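Review: The Kakunitz House, season two box set

By Lena Laskowska
March

I bought the season two box set of The Kakunitz House after missing half of it on air. It has nine episodes, the full reunion and 166 minutes of extra footage, and it cost me $46.

The extras are the main reason to get it. The dinner fight in episode four runs much longer here, and you finally hear what was said at the far end of the table before the glasses went over. The reunion is uncut too. It drags in the middle, when everyone argues about the seating.

Picture quality is fine. The sound isn't. Two of the confessionals are so quiet I had the volume near the top, then the theme music came in. There are no subtitles on the extras, a poor choice for a show where four people talk at once.

The menus are slow and you can't skip the recap. My favourite scene, the caravan park apology, is buried on the last disc under "Other".

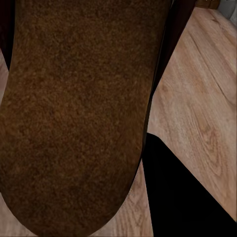

Brown, with a fuzzy, felt-like surface.

I'd still buy it over streaming, where the extras are missing. Wait for a sale if you only want the episodes.

Recent reviews
Chukwu Sisters: the reunion special
Visier Bay, season one
Nattawut Phetsri on the Pistex dating show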